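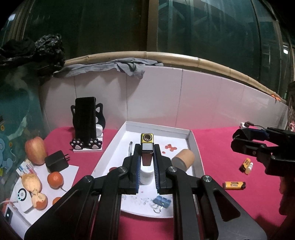 Small items in a white tray, among them an electric lighter, a pen and a cardboard tube.

Brilstead Coaches – Lost property: frequently asked questions

Last updated September 27, 2024

I left something on a coach. What should I do first?
Fill in the lost property form on our website. You will need your route number, the date you travelled and the stop where you got off. If you have your booking reference to hand, please add it. Do not wait at the stop for the coach to come back, as the same vehicle often goes out on a different route.

Can I ring the driver?
No. Drivers cannot take calls on the road and we do not give out their numbers. If the coach is still at the station, speak to the staff at the Brilstead desk.

Where is lost property kept?
Items found on routes 31 and 33 go to the Kukum Street office. Items from route 34 and all airport services go to the Zarneck depot. Anything handed in at a station desk stays there overnight and is then moved to Kukum Street.

When will my item reach the office?
Coaches are checked when they return to the depot at the end of the day. Most items are logged the next morning. On the airport services it can take a day longer, because some coaches stay at the far end of the route overnight.

How will I know if you have found it?
We will email you if we have something that matches your form. If you have heard nothing after four working days, we have probably not found it, but you can reply to your confirmation email and ask us to look again. Please do not send a second form for the same item.

How long do you keep things?
Most items are kept for around 31 days. There are some exceptions:
Food and drink is thrown away the same day.
Bank cards are cut up and disposed of at the end of the day they are logged. Please report yours to your bank.
Passports and driving licences are kept for a week and then returned to the body that issued them.
Wet clothing and towels are kept for two days.

What do I need to bring when I collect?
Bring photo ID and the claim number from our email. For phones, we will ask you to unlock the handset at the counter. For keys, we will ask you to describe the key ring or any tags before we bring them out.

Can someone else collect for me?
Yes. Reply to our email with their full name, and ask them to bring their own photo ID and your claim number. We cannot release passports, licences or medicines to anyone but the owner.

Is there a charge?
Small items cost £4 to collect from either office. There is no charge for walking aids, medicines, children's toys or anything handed back at a station desk on the day it was lost. You can pay by card only.

Can you post my item to me?
In most cases, yes. Parcels are sent with Van den Broek and you pay the delivery cost before we send it. We do not post lighters, aerosols, loose batteries, glass or anything over the carrier's weight limit. These have to be collected in person. We do not post outside the UK.

I left something in the luggage hold. Is that different?
Please use the same form and tick "hold luggage". If your case was taken by another passenger by mistake, tell us as soon as you can – we can then contact the other people who were booked on that coach. We will never pass your phone number or address to them.

What happens to things that are not claimed?
Clothes, umbrellas and books in good condition go to charity shops near the depot. Phones, tablets and laptops are wiped and recycled. Anything we cannot pass on is thrown away.

I lost something before June. Is it worth asking?
Probably not, but we still hold the written log. We can tell you whether an item was handed in and what was done with it.

What are the opening times?
Kukum Street is open from 9am to 5pm on weekdays. The Zarneck depot counter is open from 10am to 2pm on weekdays and is closed on bank holidays. There is no parking at Kukum Street.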